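The Good Rice

Meenakshi Kartha had been in the flat on Gulidska Street for two days when her aunt rang to ask whether she had fed anyone yet.

"I've fed myself," said Meenakshi.

"That's not what I asked."

Aunt Shanthi held that a home was not a home until somebody who didn't live there had eaten in it. She had moved house six times and each time she had hauled in a neighbour, a plumber, once a man delivering someone else's parcel, and sat him down in front of a plate. The parcel man still sent a card in December.

"The table's covered in stuff," Meenakshi said.

"Then uncover it."

"There are no chairs."

"People have legs."

So she went across the landing and knocked at number four, where the name under the bell was Marikar. She had met Mr Marikar once, on the stairs, when she was carrying one end of a mattress and he was flattened against the wall like a man in a spy film. He opened the door in a cardigan and listened to the invitation with his head on one side.

"What are you cooking?" he asked.

"Rice."

"With what?"

She hadn't got that far. "Toast," she said, because there was bread.

Chaminda Marikar considered this for some time. He was a retired surveyor and gave everything its due. "Rice and toast," he said. "I've not had the two together. What time?"

"Seven?"

"I eat at six."

"Six, then."

"I'll bring a friend," said Mr Marikar, and closed the door.

The friend was a worry. Meenakshi owned two bowls, two forks and a ladle, all of them the property of her brother-in-law Mizanur, who had lent them with the air of someone handing over a kidney. The rice cooker was from Mizanur as well. It came with a lecture. You did not lift the lid while it was going. You did not scratch the pot. You rinsed the rice until the water ran clear, and if you thought it was clear, you rinsed it again. He had been through three cookers in his student days and considered himself widowed by each of them.

She rang him anyway.

"How much water?"

"Up to the first knuckle."

"Whose knuckle?"

There was a silence. "Your own knuckle, Meena. Whose knuckle would you have in there?"

"Yours are bigger. It's your cooker."

"It isn't calibrated to me personally," said Mizanur, though he sounded as if he would have liked it to be. "How many people?"

"Me, Mr Marikar and a friend."

"What friend?"

"He didn't say."

"Use three cups," said Mizanur. "If it's a big friend, use the bread."

At five o'clock she began, and found that her whole stock of rice came to rather less than three cups. She tipped the bag upside down and tapped it. Four more grains fell out, which she felt was done to spite her. The shop at the corner, Tekleab's, shut at half past four in winter and had a handwritten sign on the door to say it regretted this. 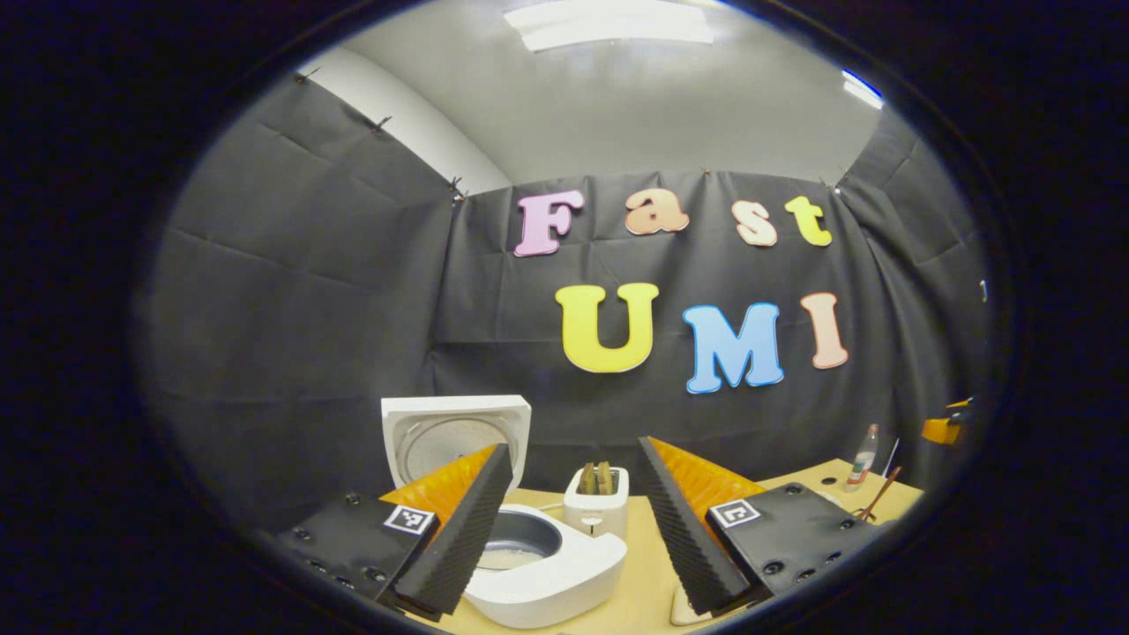 The toaster, at least, was willing. It had never let her down in eight years and three share houses, and it had a way of sending up the bread with a clunk that made visitors jump. Two slices, brown on both sides. Two more would follow, and two more after that, until the loaf gave out or Mr Marikar did. She thought she might cut them into fingers. Fingers looked deliberate.

She was still looking at the shallow layer in the bottom of the pot when somebody knocked. It was half past five.

"We're early," said Mr Marikar. "Rajitha doesn't trust the lift."

"There isn't a lift," said Meenakshi.

"I don't trust that either," said the friend, coming in sideways. Rajitha Wanigasekara was a tiny woman of eighty or so in an enormous parka, and she had a folding stool under each arm and a saucepan hanging off one wrist by its handle. Mr Marikar had a third stool and a carrier bag. They set themselves up at the table with the speed of people who had camped.

Mrs Wanigasekara looked into the rice cooker.

"Is this for the bird?" she said.

"What bird?"

"I was being polite. I hoped there was a bird."

Meenakshi explained about the bag and the shop and its regrets. Mrs Wanigasekara heard her out, then reached into the carrier bag and took out a sack of rice so heavy that Mr Marikar had to help her get it past the handles.

"He told me rice and toast," she said. "I thought, that girl's going to run short of one of them."

It was the good rice, too, with the long thin grains. She poured it in on top without measuring, carried the pot to the sink, and rinsed it four times. Meenakshi thought of Mizanur and was glad he would never know how fast it had been done. When it came to the water, Mrs Wanigasekara put her finger in as far as the first knuckle. It was a very small knuckle. She frowned at it, then took hold of Mr Marikar's hand and used his.

"Better," she said, and brought down the lid.

In the saucepan was a dhal she had made that morning, in case. Nobody asked in case of what. They ate it out of the two bowls and the saucepan itself, which fell to Mrs Wanigasekara as its owner, and they passed the ladle. Mr Marikar took his rice with a finger of toast stood up in it. He chewed carefully, looking at the wall.

"Well?" said Meenakshi.

"It's a lot of starch," he said, and reached for another.

Her aunt rang at eight, while the two of them were arguing over the washing-up.

"Who's that shouting?"

"Guests."

"Did they eat?"

"They ate. They brought most of it."

"Did they bring chairs?"

"Stools."

"And have they taken them home again?"

Meenakshi looked. Mr Marikar was pushing all three of them in under the table with his foot.

"Not yet," she said.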